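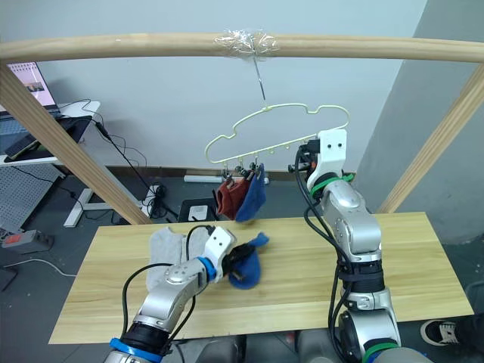
Tobias Kasprzak wrote in to say his Brevalero airer lost two pegs in the first month and asked whether ours had done the same. It hasn't, though one peg on the outer ring has gone stiff and needs two hands to open. His letter is a fair place to start, as the pegs are what most people will want to know about before they buy one.

The Brevalero is a folding indoor clothes airer sold by Peixoto. It has three tiers of rails, a pair of fold-out wings and a detachable ring of pegs for socks and underwear. We bought ours in February at full price and have used it three or four times a week since then, in a two-bedroom unit with no balcony and no room for a dryer. Before that we had a cheap wire rack that left rust marks on pillowcases.

Setting up

Assembly took 23 minutes with the screwdriver in the box. The instructions are drawings only. Step four shows the wing brackets the wrong way round, and if you follow it you will have to undo two screws and turn them over. Everything else lined up. The castors push in by hand and two of them lock.

Folded, it slides behind a door or beside a fridge. It doesn't stand up well on its own when folded, so plan on leaning it against something.

Capacity

One full load from a seven-kilo machine fits if you use the wings. Two loads don't, whatever the box says. Bath towels need to go over the top tier or they touch whatever is below. The lower rails are close together and suit T-shirts, tea towels and children's clothes. Shirts on hangers can go on the end hooks, four to a side, but the hooks are shallow and a coathanger will jump out if you wheel the airer over the edge of a rug.

Fitted sheets are a nuisance on it, as they are on everything.

Drying time

In winter, with the heating on in the evening only, jeans took a day and a half and cotton socks were dry by the next morning. Moving the airer out from the wall helped more than anything else we tried. With a pedestal fan on low, the jeans came down to a single day. A room with the door shut and no window open will get damp, and you will see it on the glass. Open a window a little or run an exhaust fan.

The sock ring

The ring clips to the centre post and lifts off, so you can load it at the washing machine and carry it over. I now peg socks in pairs by the toe, which leaves no mark at the cuff and saves sorting later. The pegs grip well on anything thin. Thick hiking socks tend to slide out. Replacement pegs are sold only in a full set, and when I rang Peixoto I was told there were none in the country until the next shipment. Tobias got the same answer.

Compared with the Floltumex

My neighbour Sirkka Salminen lent me her Floltumex for a fortnight. It is heavier, with thicker rails, and doesn't sway when loaded on one side. It also has no wheels and no sock ring, and it takes up more floor. At $327 against $231 for the Brevalero, I would only choose it for a laundry where it can stay put. Sirkka dries a lot of bedding and is happy with hers.

Faults

The left wing has developed a slight droop and I have tightened the bracket twice. The coating has worn through in one spot where the wing folds against the leg. There is no rust there yet. One castor collects hair and needs clearing with scissors every few weeks.

The warranty is two years on the frame and excludes pegs, castors and the ring.

Verdict

Good for a small household that washes often and needs to put the airer away between loads. Check the wing brackets when you build it, and keep the receipt. It comes in white or grey, and the Fudcombe store had both on the floor when I went back to look at the hooks.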